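13 October 2018

Prelel paste, second go. The leaflet from Goltetti still says it dries flat on any paper and can be lifted again with plain water. I believed neither in February and I'm not much nearer now.

Cut 50 strips from the same roll of grey sugar paper we use for endleaf trials, all along the grain. Half pasted with Prelel straight from the tub, half with our own wheat starch, cooked this morning and sieved twice. Same brush for both, washed in between. Under boards and the small weight for 20 minutes, then left on the rack by the sink.
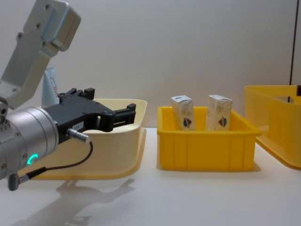 Judith Harkley
Bench binder, Culurow Bindery

Flatness first. Of the Prelel strips, 19 lay flat and the rest curled towards the pasted side. The starch ones did slightly worse, but I laid that paste on too thick at the start and I wouldn't hang anything on the difference. The leaflet has a graph with no scale on one side. I don't know what we are meant to do with that.

Lifting is where I lose patience. Damp blotter, 3 goes each. Starch let go on the second. Prelel let go too, but it took the top skin of the paper with it, and there was a shiny film left that I could feel with a fingernail. If that is "fully reversible" then so is a nail.

To be fair to it, the tub keeps. No smell, no mould, no lumps. Onyeka swear by it for case work, and for case work I can see why, as the boards will never need to come off clean. I still want to know what it does after a few years on a warm shelf, and a supplier's word won't tell me.

Left to do: repeat on the cream laid, thinner starch this time. Try Prelel let down with water, though the leaflet says not to. Keep the curled strips, they are in the envelope at the back of this book. No Prelel on anything belonging to a customer until then, please.

Also the sieve has a hole near the rim.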